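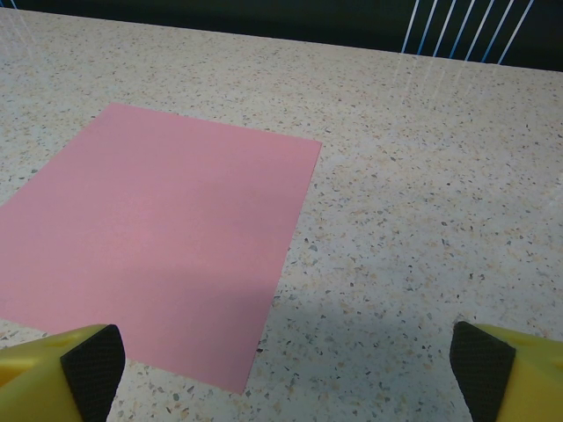 ¿Cómo se elige a quien manda en un pueblo?

Seguro que alguna vez has oído a los mayores hablar de «las municipales», casi siempre a la hora de comer y casi siempre todos a la vez. Suena a cosa complicadísima, pero si te sientas un ratito con nosotros vas a ver que se entiende muy bien (y a lo mejor luego se lo explicas tú a ellos, ¡que más de uno se lía!).

Vamos a irnos a Cesteso, un pueblo con río, dos panaderías y 2766 personas apuntadas para votar. Cada cuatro años, todas ellas pueden decidir quién se sienta en el ayuntamiento. Para votar hay que haber cumplido los dieciocho, así que a ti todavía te queda un poco de espera, pero no tanta como parece.

Primero viene la campaña. Durante unos días, los partidos cuelgan carteles, reparten folletos y cuentan lo que harían si ganaran. En Cesteso se presentaron dos listas. Una la encabezaba Ottó Oláh, que quería arreglar el puente viejo y poner fuentes en el parque. La otra la encabezaba la señora Qureshi, que prefería empezar por la biblioteca y por un autobús que llegara hasta Stotetti, el pueblo de al lado, donde está la piscina. Las dos ideas eran buenas, y claro, el dinero no daba para todo. De eso va muchas veces la política: de ponerse de acuerdo en qué se hace antes y qué se deja para después.

Luego llega el día de votar. Cada persona va a su colegio electoral, que suele ser un colegio de verdad, con sus mesas y sus percheros bajitos. Enseña su documento, comprueban que está en la lista y mete su papeleta, dentro de un sobre, en una caja que se llama urna. El voto es secreto. Puedes contarlo si te apetece, pero no pueden obligarte a decirlo, ni tu jefa, ni tu vecino, ni tu abuela.

Por la noche se abren las urnas y se cuentan los votos uno por uno, en voz alta. Eso se llama escrutinio, una palabra estupenda para decirla deprisa. En Cesteso votaron 1798 personas.

Y ahora viene un lío que le pasa a muchísima gente: con la papeleta no se vota directamente al alcalde o la alcaldesa. Se vota una lista de concejales, que son las personas que se reparten el trabajo del ayuntamiento: las calles, las fiestas, los parques, la basura. Después, los concejales se reúnen y eligen entre ellos quién será alcalde o alcaldesa. En Cesteso salió la señora Qureshi, y Ottó Oláh se quedó de concejal en la oposición, que es un trabajo muy serio: hacer preguntas, vigilar las cuentas y proponer otras cosas. Lo del puente, por cierto, lo volvió a pedir en el primer pleno.

Palabras para guardar
Pleno: la reunión de todos los concejales.
Censo: la lista de personas que pueden votar.
Urna: la caja donde se meten los votos.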